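Considerações sobre a conservação de um arquivo doméstico

31 de janeiro de 2021

Dando seguimento às notas publicadas neste espaço desde julho, cumpre registrar o estado atual da organização do arquivo de família, bem como os critérios adotados na sua classificação. O trabalho foi iniciado com o recebimento de 22 caixas provenientes da antiga residência de Lolldale, nas quais se encontravam correspondência, recibos, cadernetas escolares, escrituras e uma quantidade considerável de recortes de jornal.

A primeira decisão dizia respeito à ordem original. A literatura arquivística recomenda que se respeite a disposição em que os documentos foram deixados por quem os produziu, e esse princípio foi observado sempre que havia disposição a respeitar. Nas caixas de correspondência, as cartas estavam atadas em maços por remetente, e assim permaneceram. Nas demais, contas de luz da década de 1960 dividiam o mesmo envelope com receitas de doce de abóbora e certidões de batismo, o que obrigou a uma triagem peça por peça.

O inventário soma, até a presente data, 2487 itens. Cada um recebeu um número sequencial a lápis, no canto inferior direito do verso, e uma linha correspondente na planilha geral, com data, natureza do documento, estado de conservação e localização física. Foram descartadas duplicatas de extratos bancários e folhetos comerciais sem anotação manuscrita. Confesso que o descarte foi a etapa mais demorada, e que alguns folhetos voltaram da pilha de saída para a planilha.

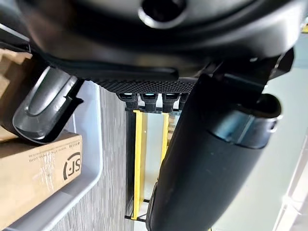
No que se refere ao acondicionamento, optou-se por pastas de papel alcalino, adquiridas junto à papelaria Siriwan, e por caixas rígidas da marca Kollik, de tampa inteiriça. Os clipes e grampos metálicos foram retirados com espátula fina, operação que exige paciência, sobretudo nos papéis de seda. Onde a ferrugem já havia manchado a folha, não se tentou nenhuma limpeza. As fitas adesivas antigas também foram mantidas, à exceção das que se soltaram ao simples manuseio. Os elásticos, ressecados, saíram todos.

As fotografias constituem série à parte — são 596, entre cópias avulsas e páginas de álbum. As avulsas foram intercaladas com folhas de papel neutro e guardadas na horizontal. Os álbuns permaneceram inteiros, mesmo aqueles de cola agressiva, porque as legendas manuscritas nas páginas são, em muitos casos, a única identificação das pessoas retratadas. Restam 81 imagens sem qualquer indicação de nome, lugar ou data. Uma parte delas parece ter sido feita em Ercombe, a julgar pela fachada do coreto, mas a atribuição segue como provisória na planilha, com ponto de interrogação.

Quanto ao ambiente, o armário destinado ao arquivo encontra-se em parede interna, afastado da cozinha e do banheiro. A umidade é verificada com um higrômetro simples, e as leituras são anotadas em caderno próprio pela manhã. Durante as chuvas de janeiro os valores subiram mais do que seria desejável, e foi necessário manter o desumidificador ligado também à noite. Não se utilizaram sachês de sílica dentro das caixas, por não haver como acompanhar a saturação de cada um.

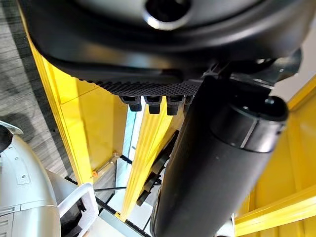 Outro ponto que merece registro é o do acesso. Os parentes têm solicitado, com frequência crescente, cópias de documentos para fins diversos, desde pedidos de cidadania até a decoração de festas de aniversário. Estabeleceu-se que os originais não saem do armário e que os pedidos devem ser feitos por escrito, com a indicação do item pretendido. A norma foi recebida com alguma resistência — uma tia considerou-a ofensiva —, porém tem sido cumprida. As cópias digitais são enviadas em resolução suficiente para impressão em folha comum.

A correspondência íntima recebeu tratamento diverso. Há cartas cujos autores ainda vivem, e outras que tratam de desavenças por herança nem sempre resolvidas. Essas foram reunidas em duas pastas de consulta reservada, descritas na planilha apenas por data e número de folhas, e assim ficarão até que os interessados se manifestem.

Permanecem pendentes a transcrição das cadernetas de despesas, a identificação dos remetentes que assinavam somente com iniciais e a compra de mais quatro caixas do modelo menor, em falta na loja desde o fim do ano. Os leitores que possuam fotografias do coreto de Ercombe anteriores à reforma podem enviá-las pelo formulário de contato desta página.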